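Dedus Folding Measuring Wheel
Section 2: Set-up, zeroing and first run

Read Section 1 first if the wheel is still in the box. This part assumes you have the handle, wheel, counter (the Lis display unit) and the cloth bag. Missing a piece, see Returns, don't try to run it without the stand.

Works on paving, concrete, asphalt, short carpet. Not gravel, not sand, not long grass. 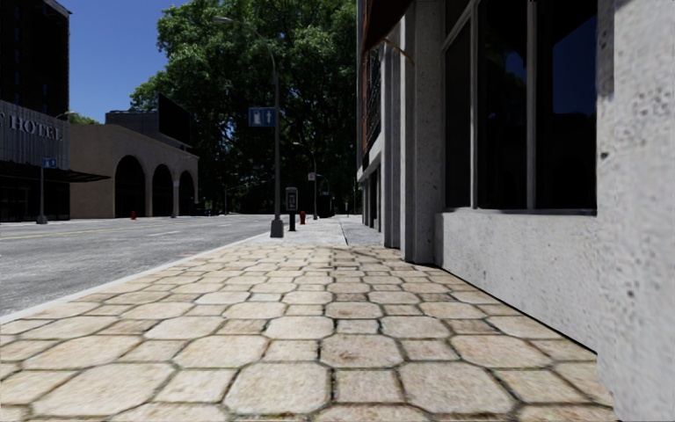 Last changed 2024-07-04 (C. Aoun). Steps 6 to 9 reworded, battery note added.

2.1 Unfold and lock

1. Lay the wheel flat, counter facing up.
2. Pull the lower tube out until the button clicks through the hole.
3. Same with the upper tube. Two clicks total. If you only felt one, go back.
4. Turn the collar clockwise, hand tight. No pliers.
5. Flip the stand down and stand the wheel up. It should stay up by itself.

CAUTION: Keep fingers off the hinge when the lower tube swings. It closes fast and it does pinch.

Note: older handles (black grip) have no collar. Skip step 4.

2.2 Batteries

6. Slide the door on the back of the Lis unit. Thumbnail, not screwdriver.
7. Put in 2 AAA cells, flat ends against the springs.
8. Close the door. Display shows all segments, then 0.
9. If it shows LO with new cells, take them out, wait a bit, try again. Still LO, wipe the contacts with a dry cloth.

Don't mix old and new cells. Take them out if the wheel is going in storage past September, we get a lot of leaked units back after winter.

Rechargeables are OK but the LO warning comes up late with them. Carry spares.

2.3 Units and wheel number

10. Hold MODE until the units blink.
11. Press + to switch between feet and meters. Press MODE to keep.
12. Wheel number comes up next. Factory setting is 212. Leave it alone for now, you might change it in 2.5.
13. Press MODE again to get out.

Note: changing units does not clear a saved reading. It converts. Changing the wheel number does NOT convert anything, old readings stay as they were. Write them down first if they matter.

2.4 First run

Pick somewhere flat and straight with clear marks you can start and stop on. Painted lines, a chalk mark, a seam in the paving. Seams are fine as long as you pick one that goes square across your path.
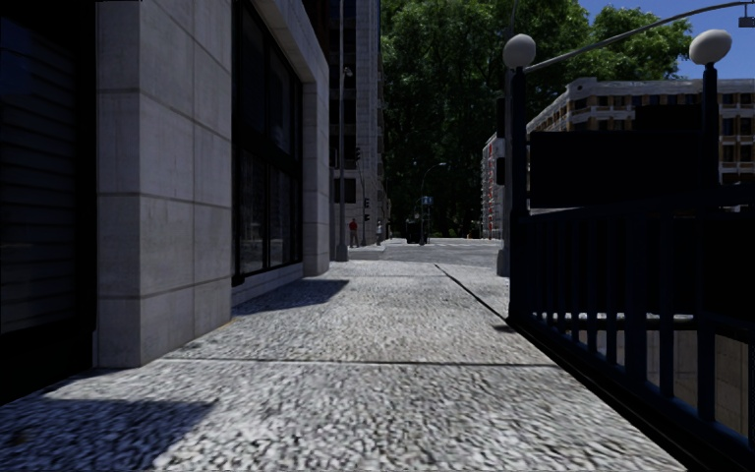
Fig. 2-2. One seam straight across the walk, another on a diagonal toward the railing side. Use the one that goes across.

14. Put the bottom of the tire on the start mark. The contact point, not the front edge of the wheel. Most common mistake by far.
15. Hold ZERO until it beeps. Display reads 0.
16. Flip up the stand. Walk at a normal pace, wheel in front of you or beside you, whichever is comfortable.
17. Stop with the contact point on the end mark. Don't roll back and forth to line it up, rolling back subtracts but the counter can drop a tick if you jerk it.
18. Press HOLD. Read it. Press SAVE if you want to keep it.

Memory holds 16 readings. After that the oldest one gets written over with no warning. Sawsan Abu Hammour has asked Istino for a warning beep, not in this version.

Starting from a wall: back the wheel up until the tire touches, zero, walk, then add the wheel radius printed on the hub. Wall to wall, add it twice.

Keep a straight line. A wandering line reads long, every time. If there's a long edge handy, a curb or building face, stay an even distance off it and you'll do fine. Do not follow a slanted joint just becuase it's there.
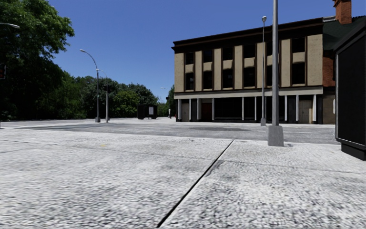
Fig. 2-3. Diagonal joint meeting the curb line. Not a guide line for a straight run along the walk.

CAUTION: Look up while walking. Display stays put on HOLD, no need to watch it roll.
CAUTION: Not for use in a traffic lane.

2.5 Checking and adjusting

Do this once when new, again after a tire change, and any time a reading looks off.

19. Lay a steel tape out flat and mark 46 feet with chalk at both ends. Pull the tape tight. Cloth tapes stretch, don't use one.
20. Run the wheel start to end as in 2.4. Write down the reading.
21. Run it again the other way. Write that down too.
22. Both match the tape: done, go to 2.6.
23. Both read short: raise the wheel number by one, run again. Both read long: lower it by one.
24. One short, one long: it's your line or your start point, not the wheel. Repeat from 20. 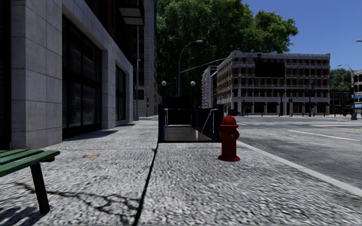
Things that get in the way of a straight run: go around and you've added distance. Better to stop short, press HOLD, lift the wheel over to the far side, measure the gap with the tape and add it by hand. Release HOLD before you carry on. Wheel must not turn while you carry it, grip the tire.

Slopes: the wheel reads along the ground, so a hill reads longer than the same thing on a map. Nothing to adjust.

2.6 Packing up

25. Press and hold OFF. It shuts down by itself eventaully but uses the cells meanwhile.
26. Wipe the tire. Damp cloth, no solvent.
27. Loosen the collar, push both buttons, fold upper tube first.
28. Stand up, strap round, into the bag with the counter on top.

Spare tires and collars: order from the Jandalgate counter, quote the number inside the battery door. Questions on this section to Carla Aoun.

Next: Section 3, Reading back saved measurements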